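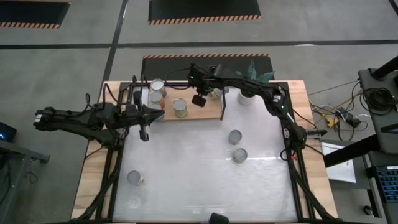 A work table with a black frame, two robot arms and glass jars.

Letters That Are Also Numbers

A guide for younger readers, by Norbert Mészáros
Odbridge Hebrew Classes, reading level 4

What this page covers

Most people in Britain write numbers with the signs 0 to 9. These signs are called digits, and they are used only for numbers. Hebrew has another way of writing numbers, which uses the letters of the alphabet. Each letter has a sound, and each letter also has a value. The same mark on the page can be read either way.

Modern Hebrew uses ordinary digits for prices, bus routes and telephone numbers. The letter numbers are still used for Hebrew dates, for chapters and verses in the Bible, for pages in many religious books, and for school years in Israel. If you open a Hebrew prayer book, you will probably find them at the bottom or top of each page.

You do not need to speak Hebrew to follow this page. The letters are given by their English names.

The values

The Hebrew alphabet has twenty-two letters. They are divided into three groups.

Ones:
Alef is 1
Bet is 2
Gimel is 3
Dalet is 4
Heh is 5
Vav is 6
Zayin is 7
Chet is 8
Tet is 9

Tens:
Yud is 10
Kaf is 20
Lamed is 30
Mem is 40
Nun is 50
Samech is 60
Ayin is 70
Peh is 80
Tzadi is 90

Hundreds:
Kuf is 100
Resh is 200
Shin is 300
Tav is 400

Tav is the last letter, so 400 is the highest value a single letter has in the usual system. There is no letter for zero, and none is needed. The reason is explained in the next part.

Five of the letters (kaf, mem, nun, peh and tzadi) have a second shape, used when they come at the end of a word. In the usual system the second shape has the same value as the first. A mem is worth 40 wherever it stands. There is an older system in which the end shapes are given values from 500 to 900, but you will not often meet it in page numbers or dates.

How to build a number

Hebrew letter numbers work by adding. You choose letters whose values add up to the number you want, and you write the largest first. Hebrew is read from right to left, so the largest letter stands on the right.

Take 56. The largest letter that fits is nun, which is 50. That leaves 6, which is vav. So 56 is written nun, vav.

Take 124. The largest letter that fits is kuf, 100. That leaves 24. Next comes kaf, 20. That leaves 4, which is dalet. The number is written kuf, kaf, dalet.

Now compare 104. In digits we must put a zero in the middle, to show that there are no tens. Without it, 104 would turn into 14. In letters we write kuf, dalet, and the sum is 104. A kuf always means 100 and cannot be mistaken for a 10, so nothing has to be put in the gap.

Digits are a place system: a 4 can mean four, forty or four hundred, depending on where it stands. Hebrew letters are an adding system: the value stays with the letter. Greek letters were also used in this way in ancient times, with alpha as 1 and beta as 2.

Numbers above 400

For larger hundreds, letters are put together.

500 is tav, kuf (400 + 100)
600 is tav, resh (400 + 200)
700 is tav, shin (400 + 300)
800 is tav, tav (400 + 400)
900 is tav, tav, kuf (400 + 400 + 100)

Thousands are usually shown by a letter from the ones group placed in front of everything else. A heh at the front of a year stands for 5,000. It is often left out, in the same way that a person might write '98 for 1998.

The Hebrew year 5756 is therefore written with or without its heh. The rest is 756, and it is built as tav (400), shin (300), nun (50), vav (6).

Marks that show it is a number

If letters can be words or numbers, the reader needs a signal. Two small marks are used.

A geresh looks like a single short stroke. It is placed after a number that has only one letter.

Gershayim look like two short strokes. They are placed before the last letter of a number that has two or more letters. In 56, the two strokes stand between the nun and the vav.

In some books the marks are left out where no mistake is likely, such as in a column of verse numbers.

The two exceptions

The rule says that 15 should be yud, heh (10 + 5), and that 16 should be yud, vav (10 + 6). These are not used. Both pairs of letters are found in the Hebrew name of God, which is made up of yud, heh, vav and heh. Jewish people treat the written name with great care and do not use parts of it for everyday counting.

Instead:

15 is tet, vav (9 + 6)
16 is tet, zayin (9 + 7)

The sums are still correct. The same change is made inside larger numbers, so 115 is kuf, tet, vav.

You may know one of these already. The festival of Tu BiShvat, the new year for trees, falls on the fifteenth day of the month of Shvat. "Tu" is simply tet, vav read aloud as if it were a word. Another day named in this way is Lag BaOmer. "Lag" is lamed, gimel, 30 + 3, and it is the thirty-third day of a count called the Omer, which runs from Passover to the festival of Shavuot.

Why some books start at page 2

The Talmud is a very large collection of Jewish law and discussion. It is divided into volumes called tractates. In the standard printed layout, each sheet is given one letter number, and the two sides of the sheet are called side alef and side bet. A student who wants to find a passage gives the name of the tractate, the sheet and the side.

The first sheet of text in a tractate is numbered bet, which is 2. There is no sheet alef of text. The usual explanation is that early printers counted the title page as the first sheet. Teachers have offered other explanations as well. One is that however much a person has learned, that person has not yet reached page one.

Adding up words

As every letter has a value, every word has a total. Working out these totals is called gematria (say it geh-MAH-tree-ah, with a hard g). It has been used by Jewish teachers for many centuries, mainly to point out links between words or to help people remember something.

The best-known case is chai, meaning "alive". It is spelled chet, yud, and its total is 8 + 10 = 18. For this reason many Jewish families give presents or money to charity in eighteens.

The word for "day" is yom. It is spelled yud, vav, mem: 10 + 6 + 40 = 56.

The word for "father" is av, spelled alef, bet: 1 + 2 = 3. The word for "mother" is em, spelled alef, mem: 1 + 40 = 41. The word for "child" is yeled, spelled yud, lamed, dalet: 10 + 30 + 4 = 44. Add the father and the mother, 3 + 41, and the total is also 44.

The word tzitzit means the fringes on the corners of a prayer shawl. Spelled with two yuds, it is tzadi, yud, tzadi, yud, tav: 90 + 10 + 90 + 10 + 400 = 600. Each fringe has eight threads hanging down and five double knots. 600 + 8 + 5 = 613, and 613 is the traditional number of commandments in the Torah. The medieval teacher Rashi gives this sum in his commentary.

What gematria can and cannot show

With twenty-two letters and many thousands of words, a great many words are bound to share a total. Some of these pairs have a meaning that fits well, and most do not. A matching total is therefore not a proof of anything. Jewish law is not normally decided by it. It is closer to a teaching aid: the idea comes first, and the number helps the reader to remember it.

Spelling also matters. Some Hebrew words can be written with or without an extra vav or yud, and this changes the total. When you check a sum, check the spelling in the book it came from.

Working with the letters

Sibusiso Du Plessis, who teaches the younger group at Odbridge, uses the method below. You will need squared paper, a pencil and the list of values.

Write the three groups in three columns, with the hundreds on the right, the tens in the middle and the ones on the left. Pick a number smaller than 400. Take one letter from each column that you need, moving from right to left. If a column is not needed, leave it out. Before you finish, look at the last two letters. If they are yud, heh or yud, vav, change them.

Then try these numbers: 12, 47, 90, 216, 305. The answers are at the foot of the page.

To find the total of your own name, you first need its Hebrew spelling. Ask someone who reads Hebrew, as names from other languages are spelled by sound. Short vowels are mostly shown by dots and lines under the letters, and these marks have no value.

Words used on this page

Gematria: finding the total value of the letters in a word.
Geresh: one short stroke, used after a single letter number.
Gershayim: two short strokes, used before the last letter of a longer number.
Omer: the forty-nine days counted between Passover and Shavuot.
Tractate: one volume or main section of the Talmud.

Answers

12 is yud, bet
47 is mem, zayin
90 is tzadi
216 is resh, tet, zayin
305 is shin, heh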